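**Glass table + wrist cam = my planner hates me**

**gripknot** wrote:

Okay so I've been putting this off but I need other eyes on it. I'm working on the perception and planning side of a pick-and-place task on a two-armed humanoid, fruit into a bowl on a round glass table. The internal name for the stack is Skesotau (don't ask) and it's basically a segmentation model feeding a pose estimate into a grasp planner, with a boring trajectory optimizer behind that.

The problem is depth. Glass tabletop, gray carpet showing through it, overhead lights bouncing off it. My head camera depth keeps snapping to the carpet, so the height of the table in the planning scene jumps around by a stupid amount. I put in a hand-measured plane as a hack and that's fine for the head camera, but then the wrist camera disagrees with it and the whole thing replans mid-place. Wrist view first, then three from the head:

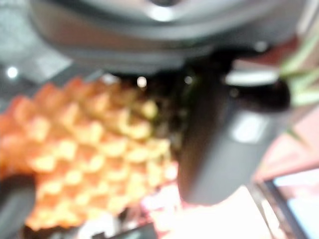
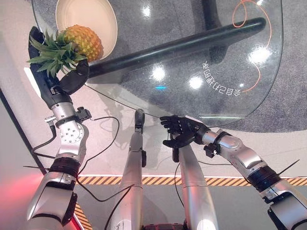
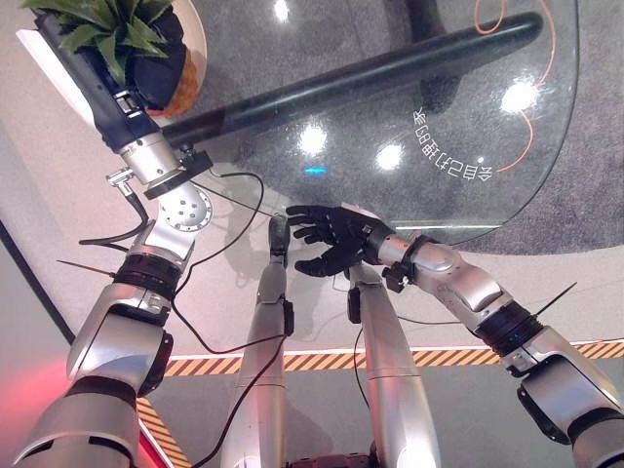
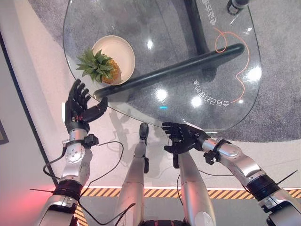
Things I've tried so far:

- dropping the wrist camera out of the fusion once the grasp is closed (helps, but then I'm blind for the place)
- median filter on depth, window of 8 frames (laggy, not much better)
- masking anything over a brightness threshold, which also eats the pale bowl. Great.

Planner budget is 800 ms and the replans blow through it constantly. Is anyone doing glass properly, or is everybody cheating?

---

**Mullet_Octave** replied that everybody is cheating and that the fixed plane was the right call all along. Fit it once at startup from a fiducial on the table edge, lock it, and don't let any camera touch it again until something bumps the table. We ran Delton that way all through December and I don't remember touching the table height once.

(Writing about myself in third person because the quote button ate my first post, sorry.)

Also your replans aren't a depth problem. You have two sources writing to the same collision object and the planner reacts to every update. Make one of them the owner.

---

**tern_and_tack** wrote:

Gonna disagree with the fixed plane thing. It works right up until you change tables, and then you spend an afternoon wondering why the hand stops in midair. I'd go learned depth. The Satti branch has a transparent-surface head you can bolt on, and it gave me a usable surface on an acrylic shelf with 400 labeled frames. Not pretty but usable.

Wrist cam in that first shot is way too close to be any use for depth, though. I'd only use it as a yes/no "am I still holding it" check.

---

**Mullet_Octave** wrote:

400 frames of labeling so you can avoid typing in one number?? I mean, sure, if you swap tables every week. Does OP swap tables?

---

**gripknot** wrote:

OP does not swap tables lol. Same one for the foreseeable.

The ownership thing is a really good catch. I just looked and yep, both pipelines publish to the same object ID, and the planner is subscribed to all of it with no hysteresis. I feel dumb. Going to split it into 2 objects, make the plane static, and turn the wrist cam into a held/not-held classifier like tern said. So I guess you both win?

Still want to try the Satti thing on the side. Does it need a specific camera driver?

---

**tern_and_tack** wrote:

Any driver that gives you aligned color and depth. Watch your timestamps, it assumes they match and fails silently if they don't. Ask me how I know.

---

**femordale_dan** wrote:

Jumping in because we had the same mid-place replan mess on Femordale. Check whether the held object is attached to the hand in your planning scene. Ours wasn't, so the fruit counted as an obstacle and the arm kept trying to get away from its own payload. Took us forever to find, the logs just said "start state in collision" and we'd been ignoring that line for weeks.

---

**gripknot** wrote:

...I have that line in my logs. brb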